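Egg handling stopped at Berneck after grip force fault

Loading work with the hand-held gripper at the Berneck test kitchen was halted for 11 days in January after the force limit on the tool failed to apply at start-up. Five eggs were crushed during one morning's work. No one was hurt.

The fault was traced to a settings file supplied with the Latard control software. After a restart the tool read the limit for rigid parts, set at 130 per cent of the normal closing force, and ignored the lower value stored for fragile items. The display went on showing the lower value, so the operator had no warning. 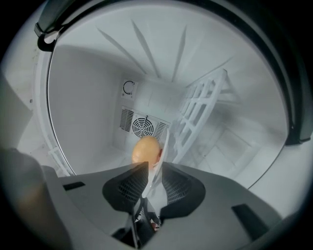 Latard Handling Group, Berneck site

An egg held upright between the two mesh finger pads is the standard check for this job. The pads bend to the shell, but they do not limit the force by themselves. That depends on the drive, and the drive was obeying the wrong figure.

The software now refuses to close the fingers until the stored limit and the active limit agree. The pads in use on the day were replaced and the channel beneath them cleaned out. Mikuš, which supplies the drive, has been sent the logs.

Users of the same tool at Jorer should not restart it with an object in the grip until version 11 has been installed. The emergency release is unaffected.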